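Project report, Textiles and Home Studies
Chepkoech Swai
December 23, 2023

# Washing and Storing Bedding in Student Housing

## Why I picked this topic

I live in Lowther Hall, which has 222 residents and one laundry room in the basement. Most people on my floor wash their sheets fairly often and their pillowcases a bit more often than that. Almost no one I spoke to had ever washed the pillow itself. I wanted to find out what students do with their bedding, what they think they should do, and what stops them.

## Method

I put a paper survey under every door in the building in the second week of the term and left a box for the answers at the front desk. It had 11 questions on one sheet. I got 90 back that could be used. A few more came back with only the first side filled in, so I left those out.

I also talked to five residents for longer, in the kitchen on the third floor. I took notes by hand and did not record anyone. Two of them had brought their bedding from home and three had bought it new when they moved in.

## What people said about washing

The main problem is the machines. The washers at Lowther are small, and a standard pillow takes up most of the drum. Two pillows together will fit if you push, but then the water doesn't get through them evenly and they come out with dry patches. The dryers are larger but they run hot, and the low setting takes three full cycles to dry a pillow with a thick filling.
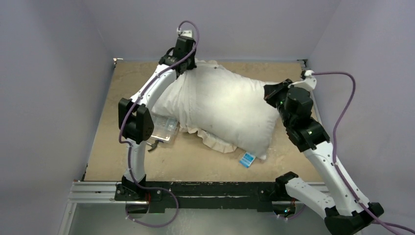

Care labels were the second problem. Many residents had cut them off, and others could not say what the symbols meant. The symbol for a low tumble dry (one dot in a circle inside a square) was the one people got wrong most often. Several took it to mean that the item should not go in a dryer at all. One person in the longer talks had dried a feather pillow on high for an hour and then thrown it out because of the smell.

Cost came up less than I expected. A wash and a dry together are not cheap, but people said that time bothered them more. You have to go back down to the basement to change the load, and if you are late someone else takes your things out and leaves them on the bench.

## Storage

Rooms at Lowther have one closet and a drawer under the bed. The drawer is where spare bedding ends up. It sits close to the floor and gets damp in the rooms on the north side. I put a cheap humidity meter in my own drawer for two weeks, and it read higher than the room every time I checked. I only had one meter, so I can't say if this is true in other rooms.

Vacuum bags were popular with the people who had them. They save space, but pillows with down filling stayed flat for a day or so after they came out.

## Limits

The survey covers one building. People who care about laundry were probably more likely to fill it in. I also should have asked about pillow filling on the form, as it mattered a lot in the longer talks and I have no numbers for it.

## Suggestions for the hall

- Put a chart of care symbols on the wall by the washers.
- Add one large washer for pillows and comforters.
- Move the bench away from the dryer vent.
- Send the survey out again in March, with a question on filling.

I gave a copy of these to the front desk and am waiting to hear back.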